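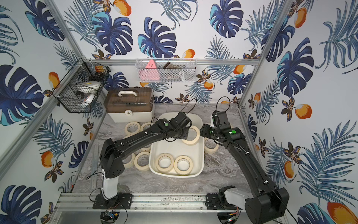 Masking tape rolls and a white tray, with the jungle wallpaper behind.

So my car got broken into. If you live anywhere near the Drenton end of town you can probably skip this post, because it happened to you too, or to the person across the street. The overnight of the break-ins hit 14 cars on our six blocks, and mine was the one with the gym bag on the back seat. I know. I KNOW. My sister has already said everything you are about to say.

I found it at ten to six in the morning, in slippers, holding the recycling. Little cubes of glass all over the curb, the passenger window gone, glove box hanging open with the napkins pulled out. They took the gym bag (one pair of sneakers, a towel I won't miss, a padlock), a phone charger, and the envelope of quarters I keep for the laundromat on Hafstein Avenue. They left the jumper cables and a perfectly good umbrella. They also left the CD of my nephew's middle school band concert, which I choose not to read anything into.

First thing I did was call 911, which was wrong, and the dispatcher was very nice about telling me so. If the person is gone and no one is hurt, you want the non-emergency line. I was on hold there for a while, then a woman took down my plate number and asked if I had any suspects in mind. I said no. She asked if I had video. I said no again and felt like I'd failed a class. She gave me a case number and told me I could add to the report online if I discovered anything else missing, and that an officer might or might not come by.

An officer did come by! Middle of the afternoon, when I'd already swept up most of the glass and was worried I'd swept up the evidence. He said it was fine. He took two pictures of the door, looked at the neighbors' cars, and told me it was probably the same people who went through the Stoltoldale apartments lot earlier in the week. They walk down the row pulling handles, and if there's a bag showing they go ahead and break the glass. He figured the whole thing took under a minute. I don't know why that bothered me more than if it had taken an hour, but it did.

The window was $1349. I'll let you sit with that for a second. I drive a ten-year-old hatchback! The guy at the glass place said the door track was bent and the regulator had to come out too, plus tint, plus labor, and he turned the screen around so I could see all the lines. My deductible is high enough that the insurance part of this story is very short. I drove around with a trash bag taped over the hole for six days waiting on the part, and let me tell you what a trash bag sounds like on the highway.

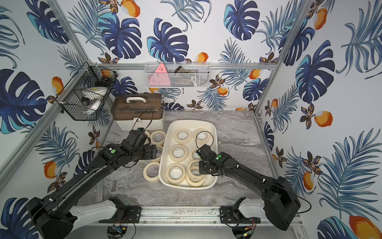

Anyway, the part I wanted to write about is the meeting, which I almost didn't go to. Grethe Toft from two doors down put a note in everybody's mailbox saying the precinct was sending someone to the library to talk about the break-ins, and would we please come with our case numbers. I expected eight people and a plate of cookies. The room was packed, people were standing along the back by the large-print mysteries, and there were no cookies at all.

The sergeant who came was pretty straight with us. Of all the people in the room who'd been hit, fewer than half had filed a report. Most of them said the same thing, it was only some change, it was only sunglasses, why bother. And she said okay, but the patrol schedule gets made off the reports, so as far as the map is concerned your street had a quiet night. There was kind of a silence after that. A man behind me got out his phone and I could see him filling in the form right there in his chair.

Then Jocelyn Manalo stood up with a printed list. She lives at the corner by the old Grutmont bakery building, where the streetlight has been out since September, and she had every date she'd called about it and who she'd talked to. She read the whole thing out in this completely flat voice. It went on for a while. The sergeant said streetlights aren't the police department and Jocelyn said yes, she'd been told that, it was the fourth item on the list. Somebody clapped. The sergeant did write down the pole number, so we'll see.

There was also a fairly heated twenty minutes about doorbell cameras that I won't go through here. One man wants everybody to get them and share a login, and a woman near the front said she'd sooner have her windows broken. I'm somewhere in the middle and mostly wanted to go home and eat dinner. My neighbor upstairs has one already, and all it caught that night was a raccoon and then me in my slippers.

Things I've changed: the car gets emptied every night, down to the charger cord. I leave the glove box open so anyone shining a light in can see there's only napkins. I moved my laundry quarters to a jar in the kitchen, where they should have been all along. The case number is on a sticky note on the fridge, and I did go back online and add the padlock.

No arrests as of this week. I called to check and got the same woman from the non-emergency line, or someone who sounds just like her, and she said they had recovered a bunch of bags in a storage unit and were going through them. She asked me to describe my towel. I said it was green, with a bleach spot shaped sort of like Florida. She's going to call me back.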